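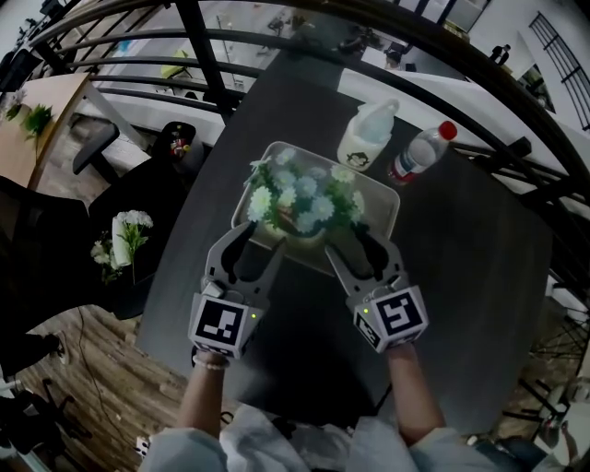

3.2 Tray and table contrast

The second part of the study dealt with the contrast between the tray and the surface it rests on. Earlier work in care home dining rooms has mostly varied the colour of the plate and left the tray as supplied. At Farnlow the tray was the item residents reached for first, and staff reported that its near edge was often misjudged when tray and table were close in tone.

Three pairings were used: a light tray on a light table, a light tray on a dark table, and a dark tray on a dark table. Figure 2 shows the second pairing, with a light beige square tray on a dark grey tabletop. Tray size and shape were held constant across all pairings. Table surfaces were changed overnight, so that each resident met only one pairing on a given day.

Nineteen residents took part, all of whom ate at least one meal a day in the main dining room. Four had a recorded loss of contrast sensitivity in both eyes and are reported separately in Section 4. Residents who normally needed help with eating were not recruited. Seating was left to habit, as moving people away from their usual table had caused distress in the pilot at Park.

Lighting was measured at the centre of each table before service using a Sonura hand-held meter. Blinds were lowered and the ceiling lamps left at their fixed setting. Readings at the window tables were more variable than elsewhere, and meals at which the blinds had been raised by a resident were dropped from the analysis. This left 388 meals.

An observer seated by the serving hatch recorded two events for each meal: a first reach that missed the tray edge, and any contact that moved the tray towards the diner without a grip. Both were coded as present or absent. Abernathy coded all meals and Oksanen coded a random subset without sight of the first set of codes. Disagreements were settled by discussion and the original codes kept on file.

Spills were also noted but are not analysed here, as the cups in use were changed partway through June for reasons unrelated to the study.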